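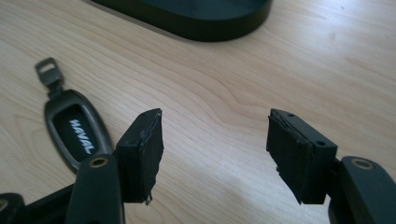
How to change the battery in a car key fob

If you have to stand right next to the door before the car unlocks, or you press the button two or three times before anything happens, the battery in the fob is probably getting weak. Changing it takes a few minutes and you don't need to go to the dealer. These steps cover the common type of fob, two plastic halves snapped together with a coin battery inside. Fobs held together with screws are at the end.

What you need

A new battery of the right type
A small flat screwdriver, or a plastic pry tool
Masking tape
A soft cloth
A bowl or saucer for small parts

Find out which battery you need

The owner's manual lists it, usually in the section on keys or remote entry. If the manual is gone, open the fob first and read the number stamped on the flat side of the old battery. Most use a CR2032, but plenty use a CR2025 or a CR1620. A CR2025 is thinner than a CR2032 and will sometimes make contact in the wrong fob for a day or so, then quit when you drop the keys. Buy the exact number.

Check the date on the package. I bought a pack of 2 from the discount bin in August and both were dead by the time I opened the second one. Keep them away from children. Coin batteries are very dangerous if swallowed, and that goes for used ones too. If you think a child has swallowed one, get emergency medical help right away.

Opening the fob

1. Take the fob off the key ring.

2. If there is a metal emergency key inside, slide the release catch and pull the key out. On many fobs the slot for prying is hidden behind it.

3. Look along the seam for a small notch. It is often near the key ring loop.

4. Wrap one layer of masking tape around the tip of the screwdriver so it won't chew up the plastic.

5. Put the tip in the notch and twist gently. Don't push it in deep. The circuit board sits close to the edge on some models.

6. When the first clip lets go, work along the seam with the tool or your fingernail until the halves come apart.

Open it flat on the table with the buttons facing down. The rubber button sheet tends to stay in its half that way. If it falls out, set it back with the nubs going through the holes.

Swapping the battery

7. Note which side of the old battery faces up. A quick phone picture saves trouble later. The plus side is marked on the battery and usually inside the case as well.

8. Pry the battery out from the edge that has a gap. Leave the metal contacts alone. If you bend one, press it back very lightly.

9. Wipe the new battery with the cloth and hold it by the edges while you put it in.

10. Line up the halves and squeeze all the way around until the clips snap. Put the emergency key back.

Test it from a normal distance before you throw out the package.

If it still doesn't work

Check that the battery isn't upside down. Then check that it is seated under the contacts and not sitting on top of them.

Some fobs need to be paired again after the battery has been out. The steps are different for every make, so look in the manual. My neighbor Berenice Gallegos had hers apart overnight and it worked as soon as the new battery was in, but her husband's, from a different make, had to be paired again.

If you have push-button start and the fob is completely dead, most cars will still start if you hold it against the start button or set it in a marked spot in the console – again, the manual will say where.

Fobs with screws

These usually take a very small Phillips driver. Put the screws in the bowl as they come out. Tighten them until snug and stop there, as the plastic strips easily.

Old batteries

Put tape over both sides and take them to a battery drop-off. The hardware store in Skitville has a box by the register.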